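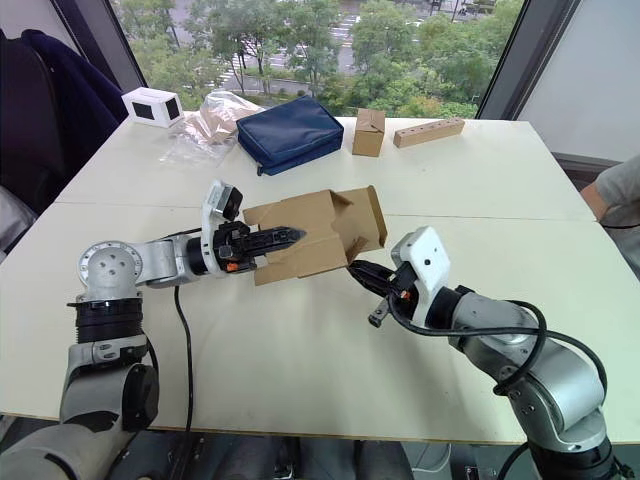 Page last changed: September, early evening

I have been mailing seeds out of our spare room for seven seasons now, and I get asked how it works often enough that I decided to write it down. Most of this is about packing and postage. There is a bit about beans at the end.

The list started with tomatoes. My neighbor Adelino Mendes gave me a jar of seed from a flat, ribbed tomato that his family has always called Cunha, after the village. I grew it, liked it, and had far too much seed the next winter. I offered it on a garden forum and got 40 requests in two days. I had no envelopes in the house and no idea what a stamp cost.

That first year I used plain letter envelopes with the seed folded up in kitchen paper. A lot of it got crushed. Sorting machines at the post office run letters between rollers, and anything with a lump in it takes a beating. Tomato seed mostly survives. Peas and beans do not. Margarida Quintela wrote to tell me her packet of peas had come as flour, and she enclosed the flour.

After that I changed to small cardboard boxes for anything bigger than a lentil. They cost more, both to buy and to send, and they have to go as parcels. I put up with that. A box also lets me put several kinds in one order, and people like getting a box.

The routine these days goes like this. Seed is dried on plates for at least two weeks, then goes into paper packets. I write the name and the year on the packet before I fill it, never after. I learned that one the hard way with two squash that look the same as seed and nothing alike as squash. The packets go in the box standing up, with a folded sheet of newspaper down the side to stop them moving. Tape goes on the bottom seam first, then the top. One strip each way is enough. I have had boxes from other growers that took me ten minutes and a bread knife to get into.

I don't use plastic bags at all. If the seed is even slightly damp it will mold in plastic, and you won't find out until spring. 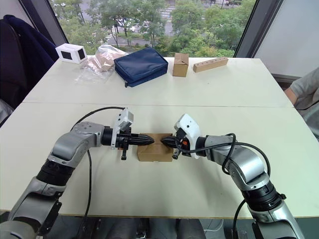

Jaime Simões wrote in to say that he disagrees with me on this, and that he has kept onion seed in zip bags in the refrigerator for three years and still gets a decent stand. He dries his for a full month first, next to the boiler, and thinks my two weeks is too short for anyone living near the coast. He may well be right about the month. Our house is dry and I have never had to think about it. If yours isn't, go by his number.

Postage is the part that changes every year. I used to weigh each box on the kitchen scale and look up the rate. Now I keep two sizes only, and I know what each one costs to send when it's full. If an order doesn't fit in the larger size, I split it or write back and ask the person to drop something. Last winter I sent out 700 packets this way. I had hoped for 1,000, but the lettuce bolted in the heat and the wind took most of what was left on the stalks.

I only mail within the country. Seed going over a border needs paperwork, and I don't have the patience for it. Please stop asking me to label it as a greeting card.
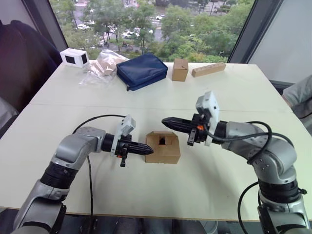 Small box, ready for the winter orders.

On to the beans, as promised. The one everybody wants is Grustasano, a climbing bean with a cream seed and a dark eye. I got it from Tiago Henriques in a swap, seven beans in a twist of paper, and it took me three summers to build up enough to share. It climbs higher than my poles and has to be turned back down. The pods go stringy early, so I leave nearly all of them for dry beans. Cooked, they hold their shape and taste a little like chestnut. They need a long soak.

I grow it at the far end of the plot, well away from my other climbers. Beans mostly pollinate themselves, but bumblebees get into the flowers, and I have found odd colors in a batch before. Anything that doesn't look right goes in the soup pot and stays out of the packets.

The other new one is a kale called Gurkden. I can't say much about it yet. It came through the winter under snow, and the pigeons left it alone, which can't be said of anything else I grow.

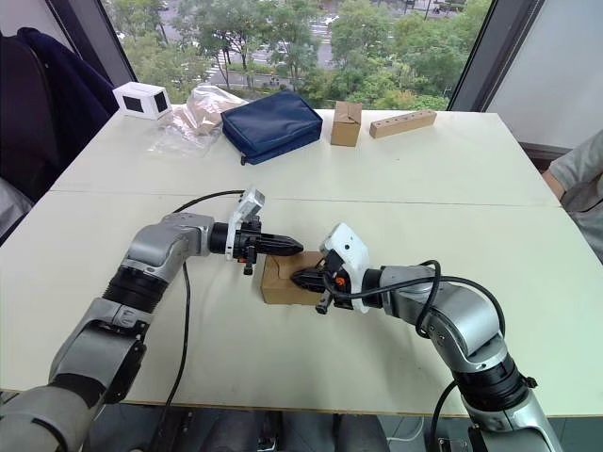 Updated in September, with the new list

Grustasano is limited to one packet per person again. There will be ten beans in each. Cunha tomato has no limit, take what you want. I am out of the yellow pear tomato and won't have it until next year. The two squash are both back and, as far as I know, both correctly named.

Sudheer Rai has offered to grow out the leeks for me, as I don't have room to let them flower, so those should be on the list the winter after next. Leeks take two years to make seed and the flower heads need staking.

To order, send me a note with your address and the names of what you want. Put a second choice down for anything marked as low. I pack in the evenings and go to the post office when there is a bagful, so allow a couple of weeks. I ask for the postage and nothing else. If you have seed of your own to swap, tell me what it is and what year you saved it. I would especially like a short carrot that copes with stones.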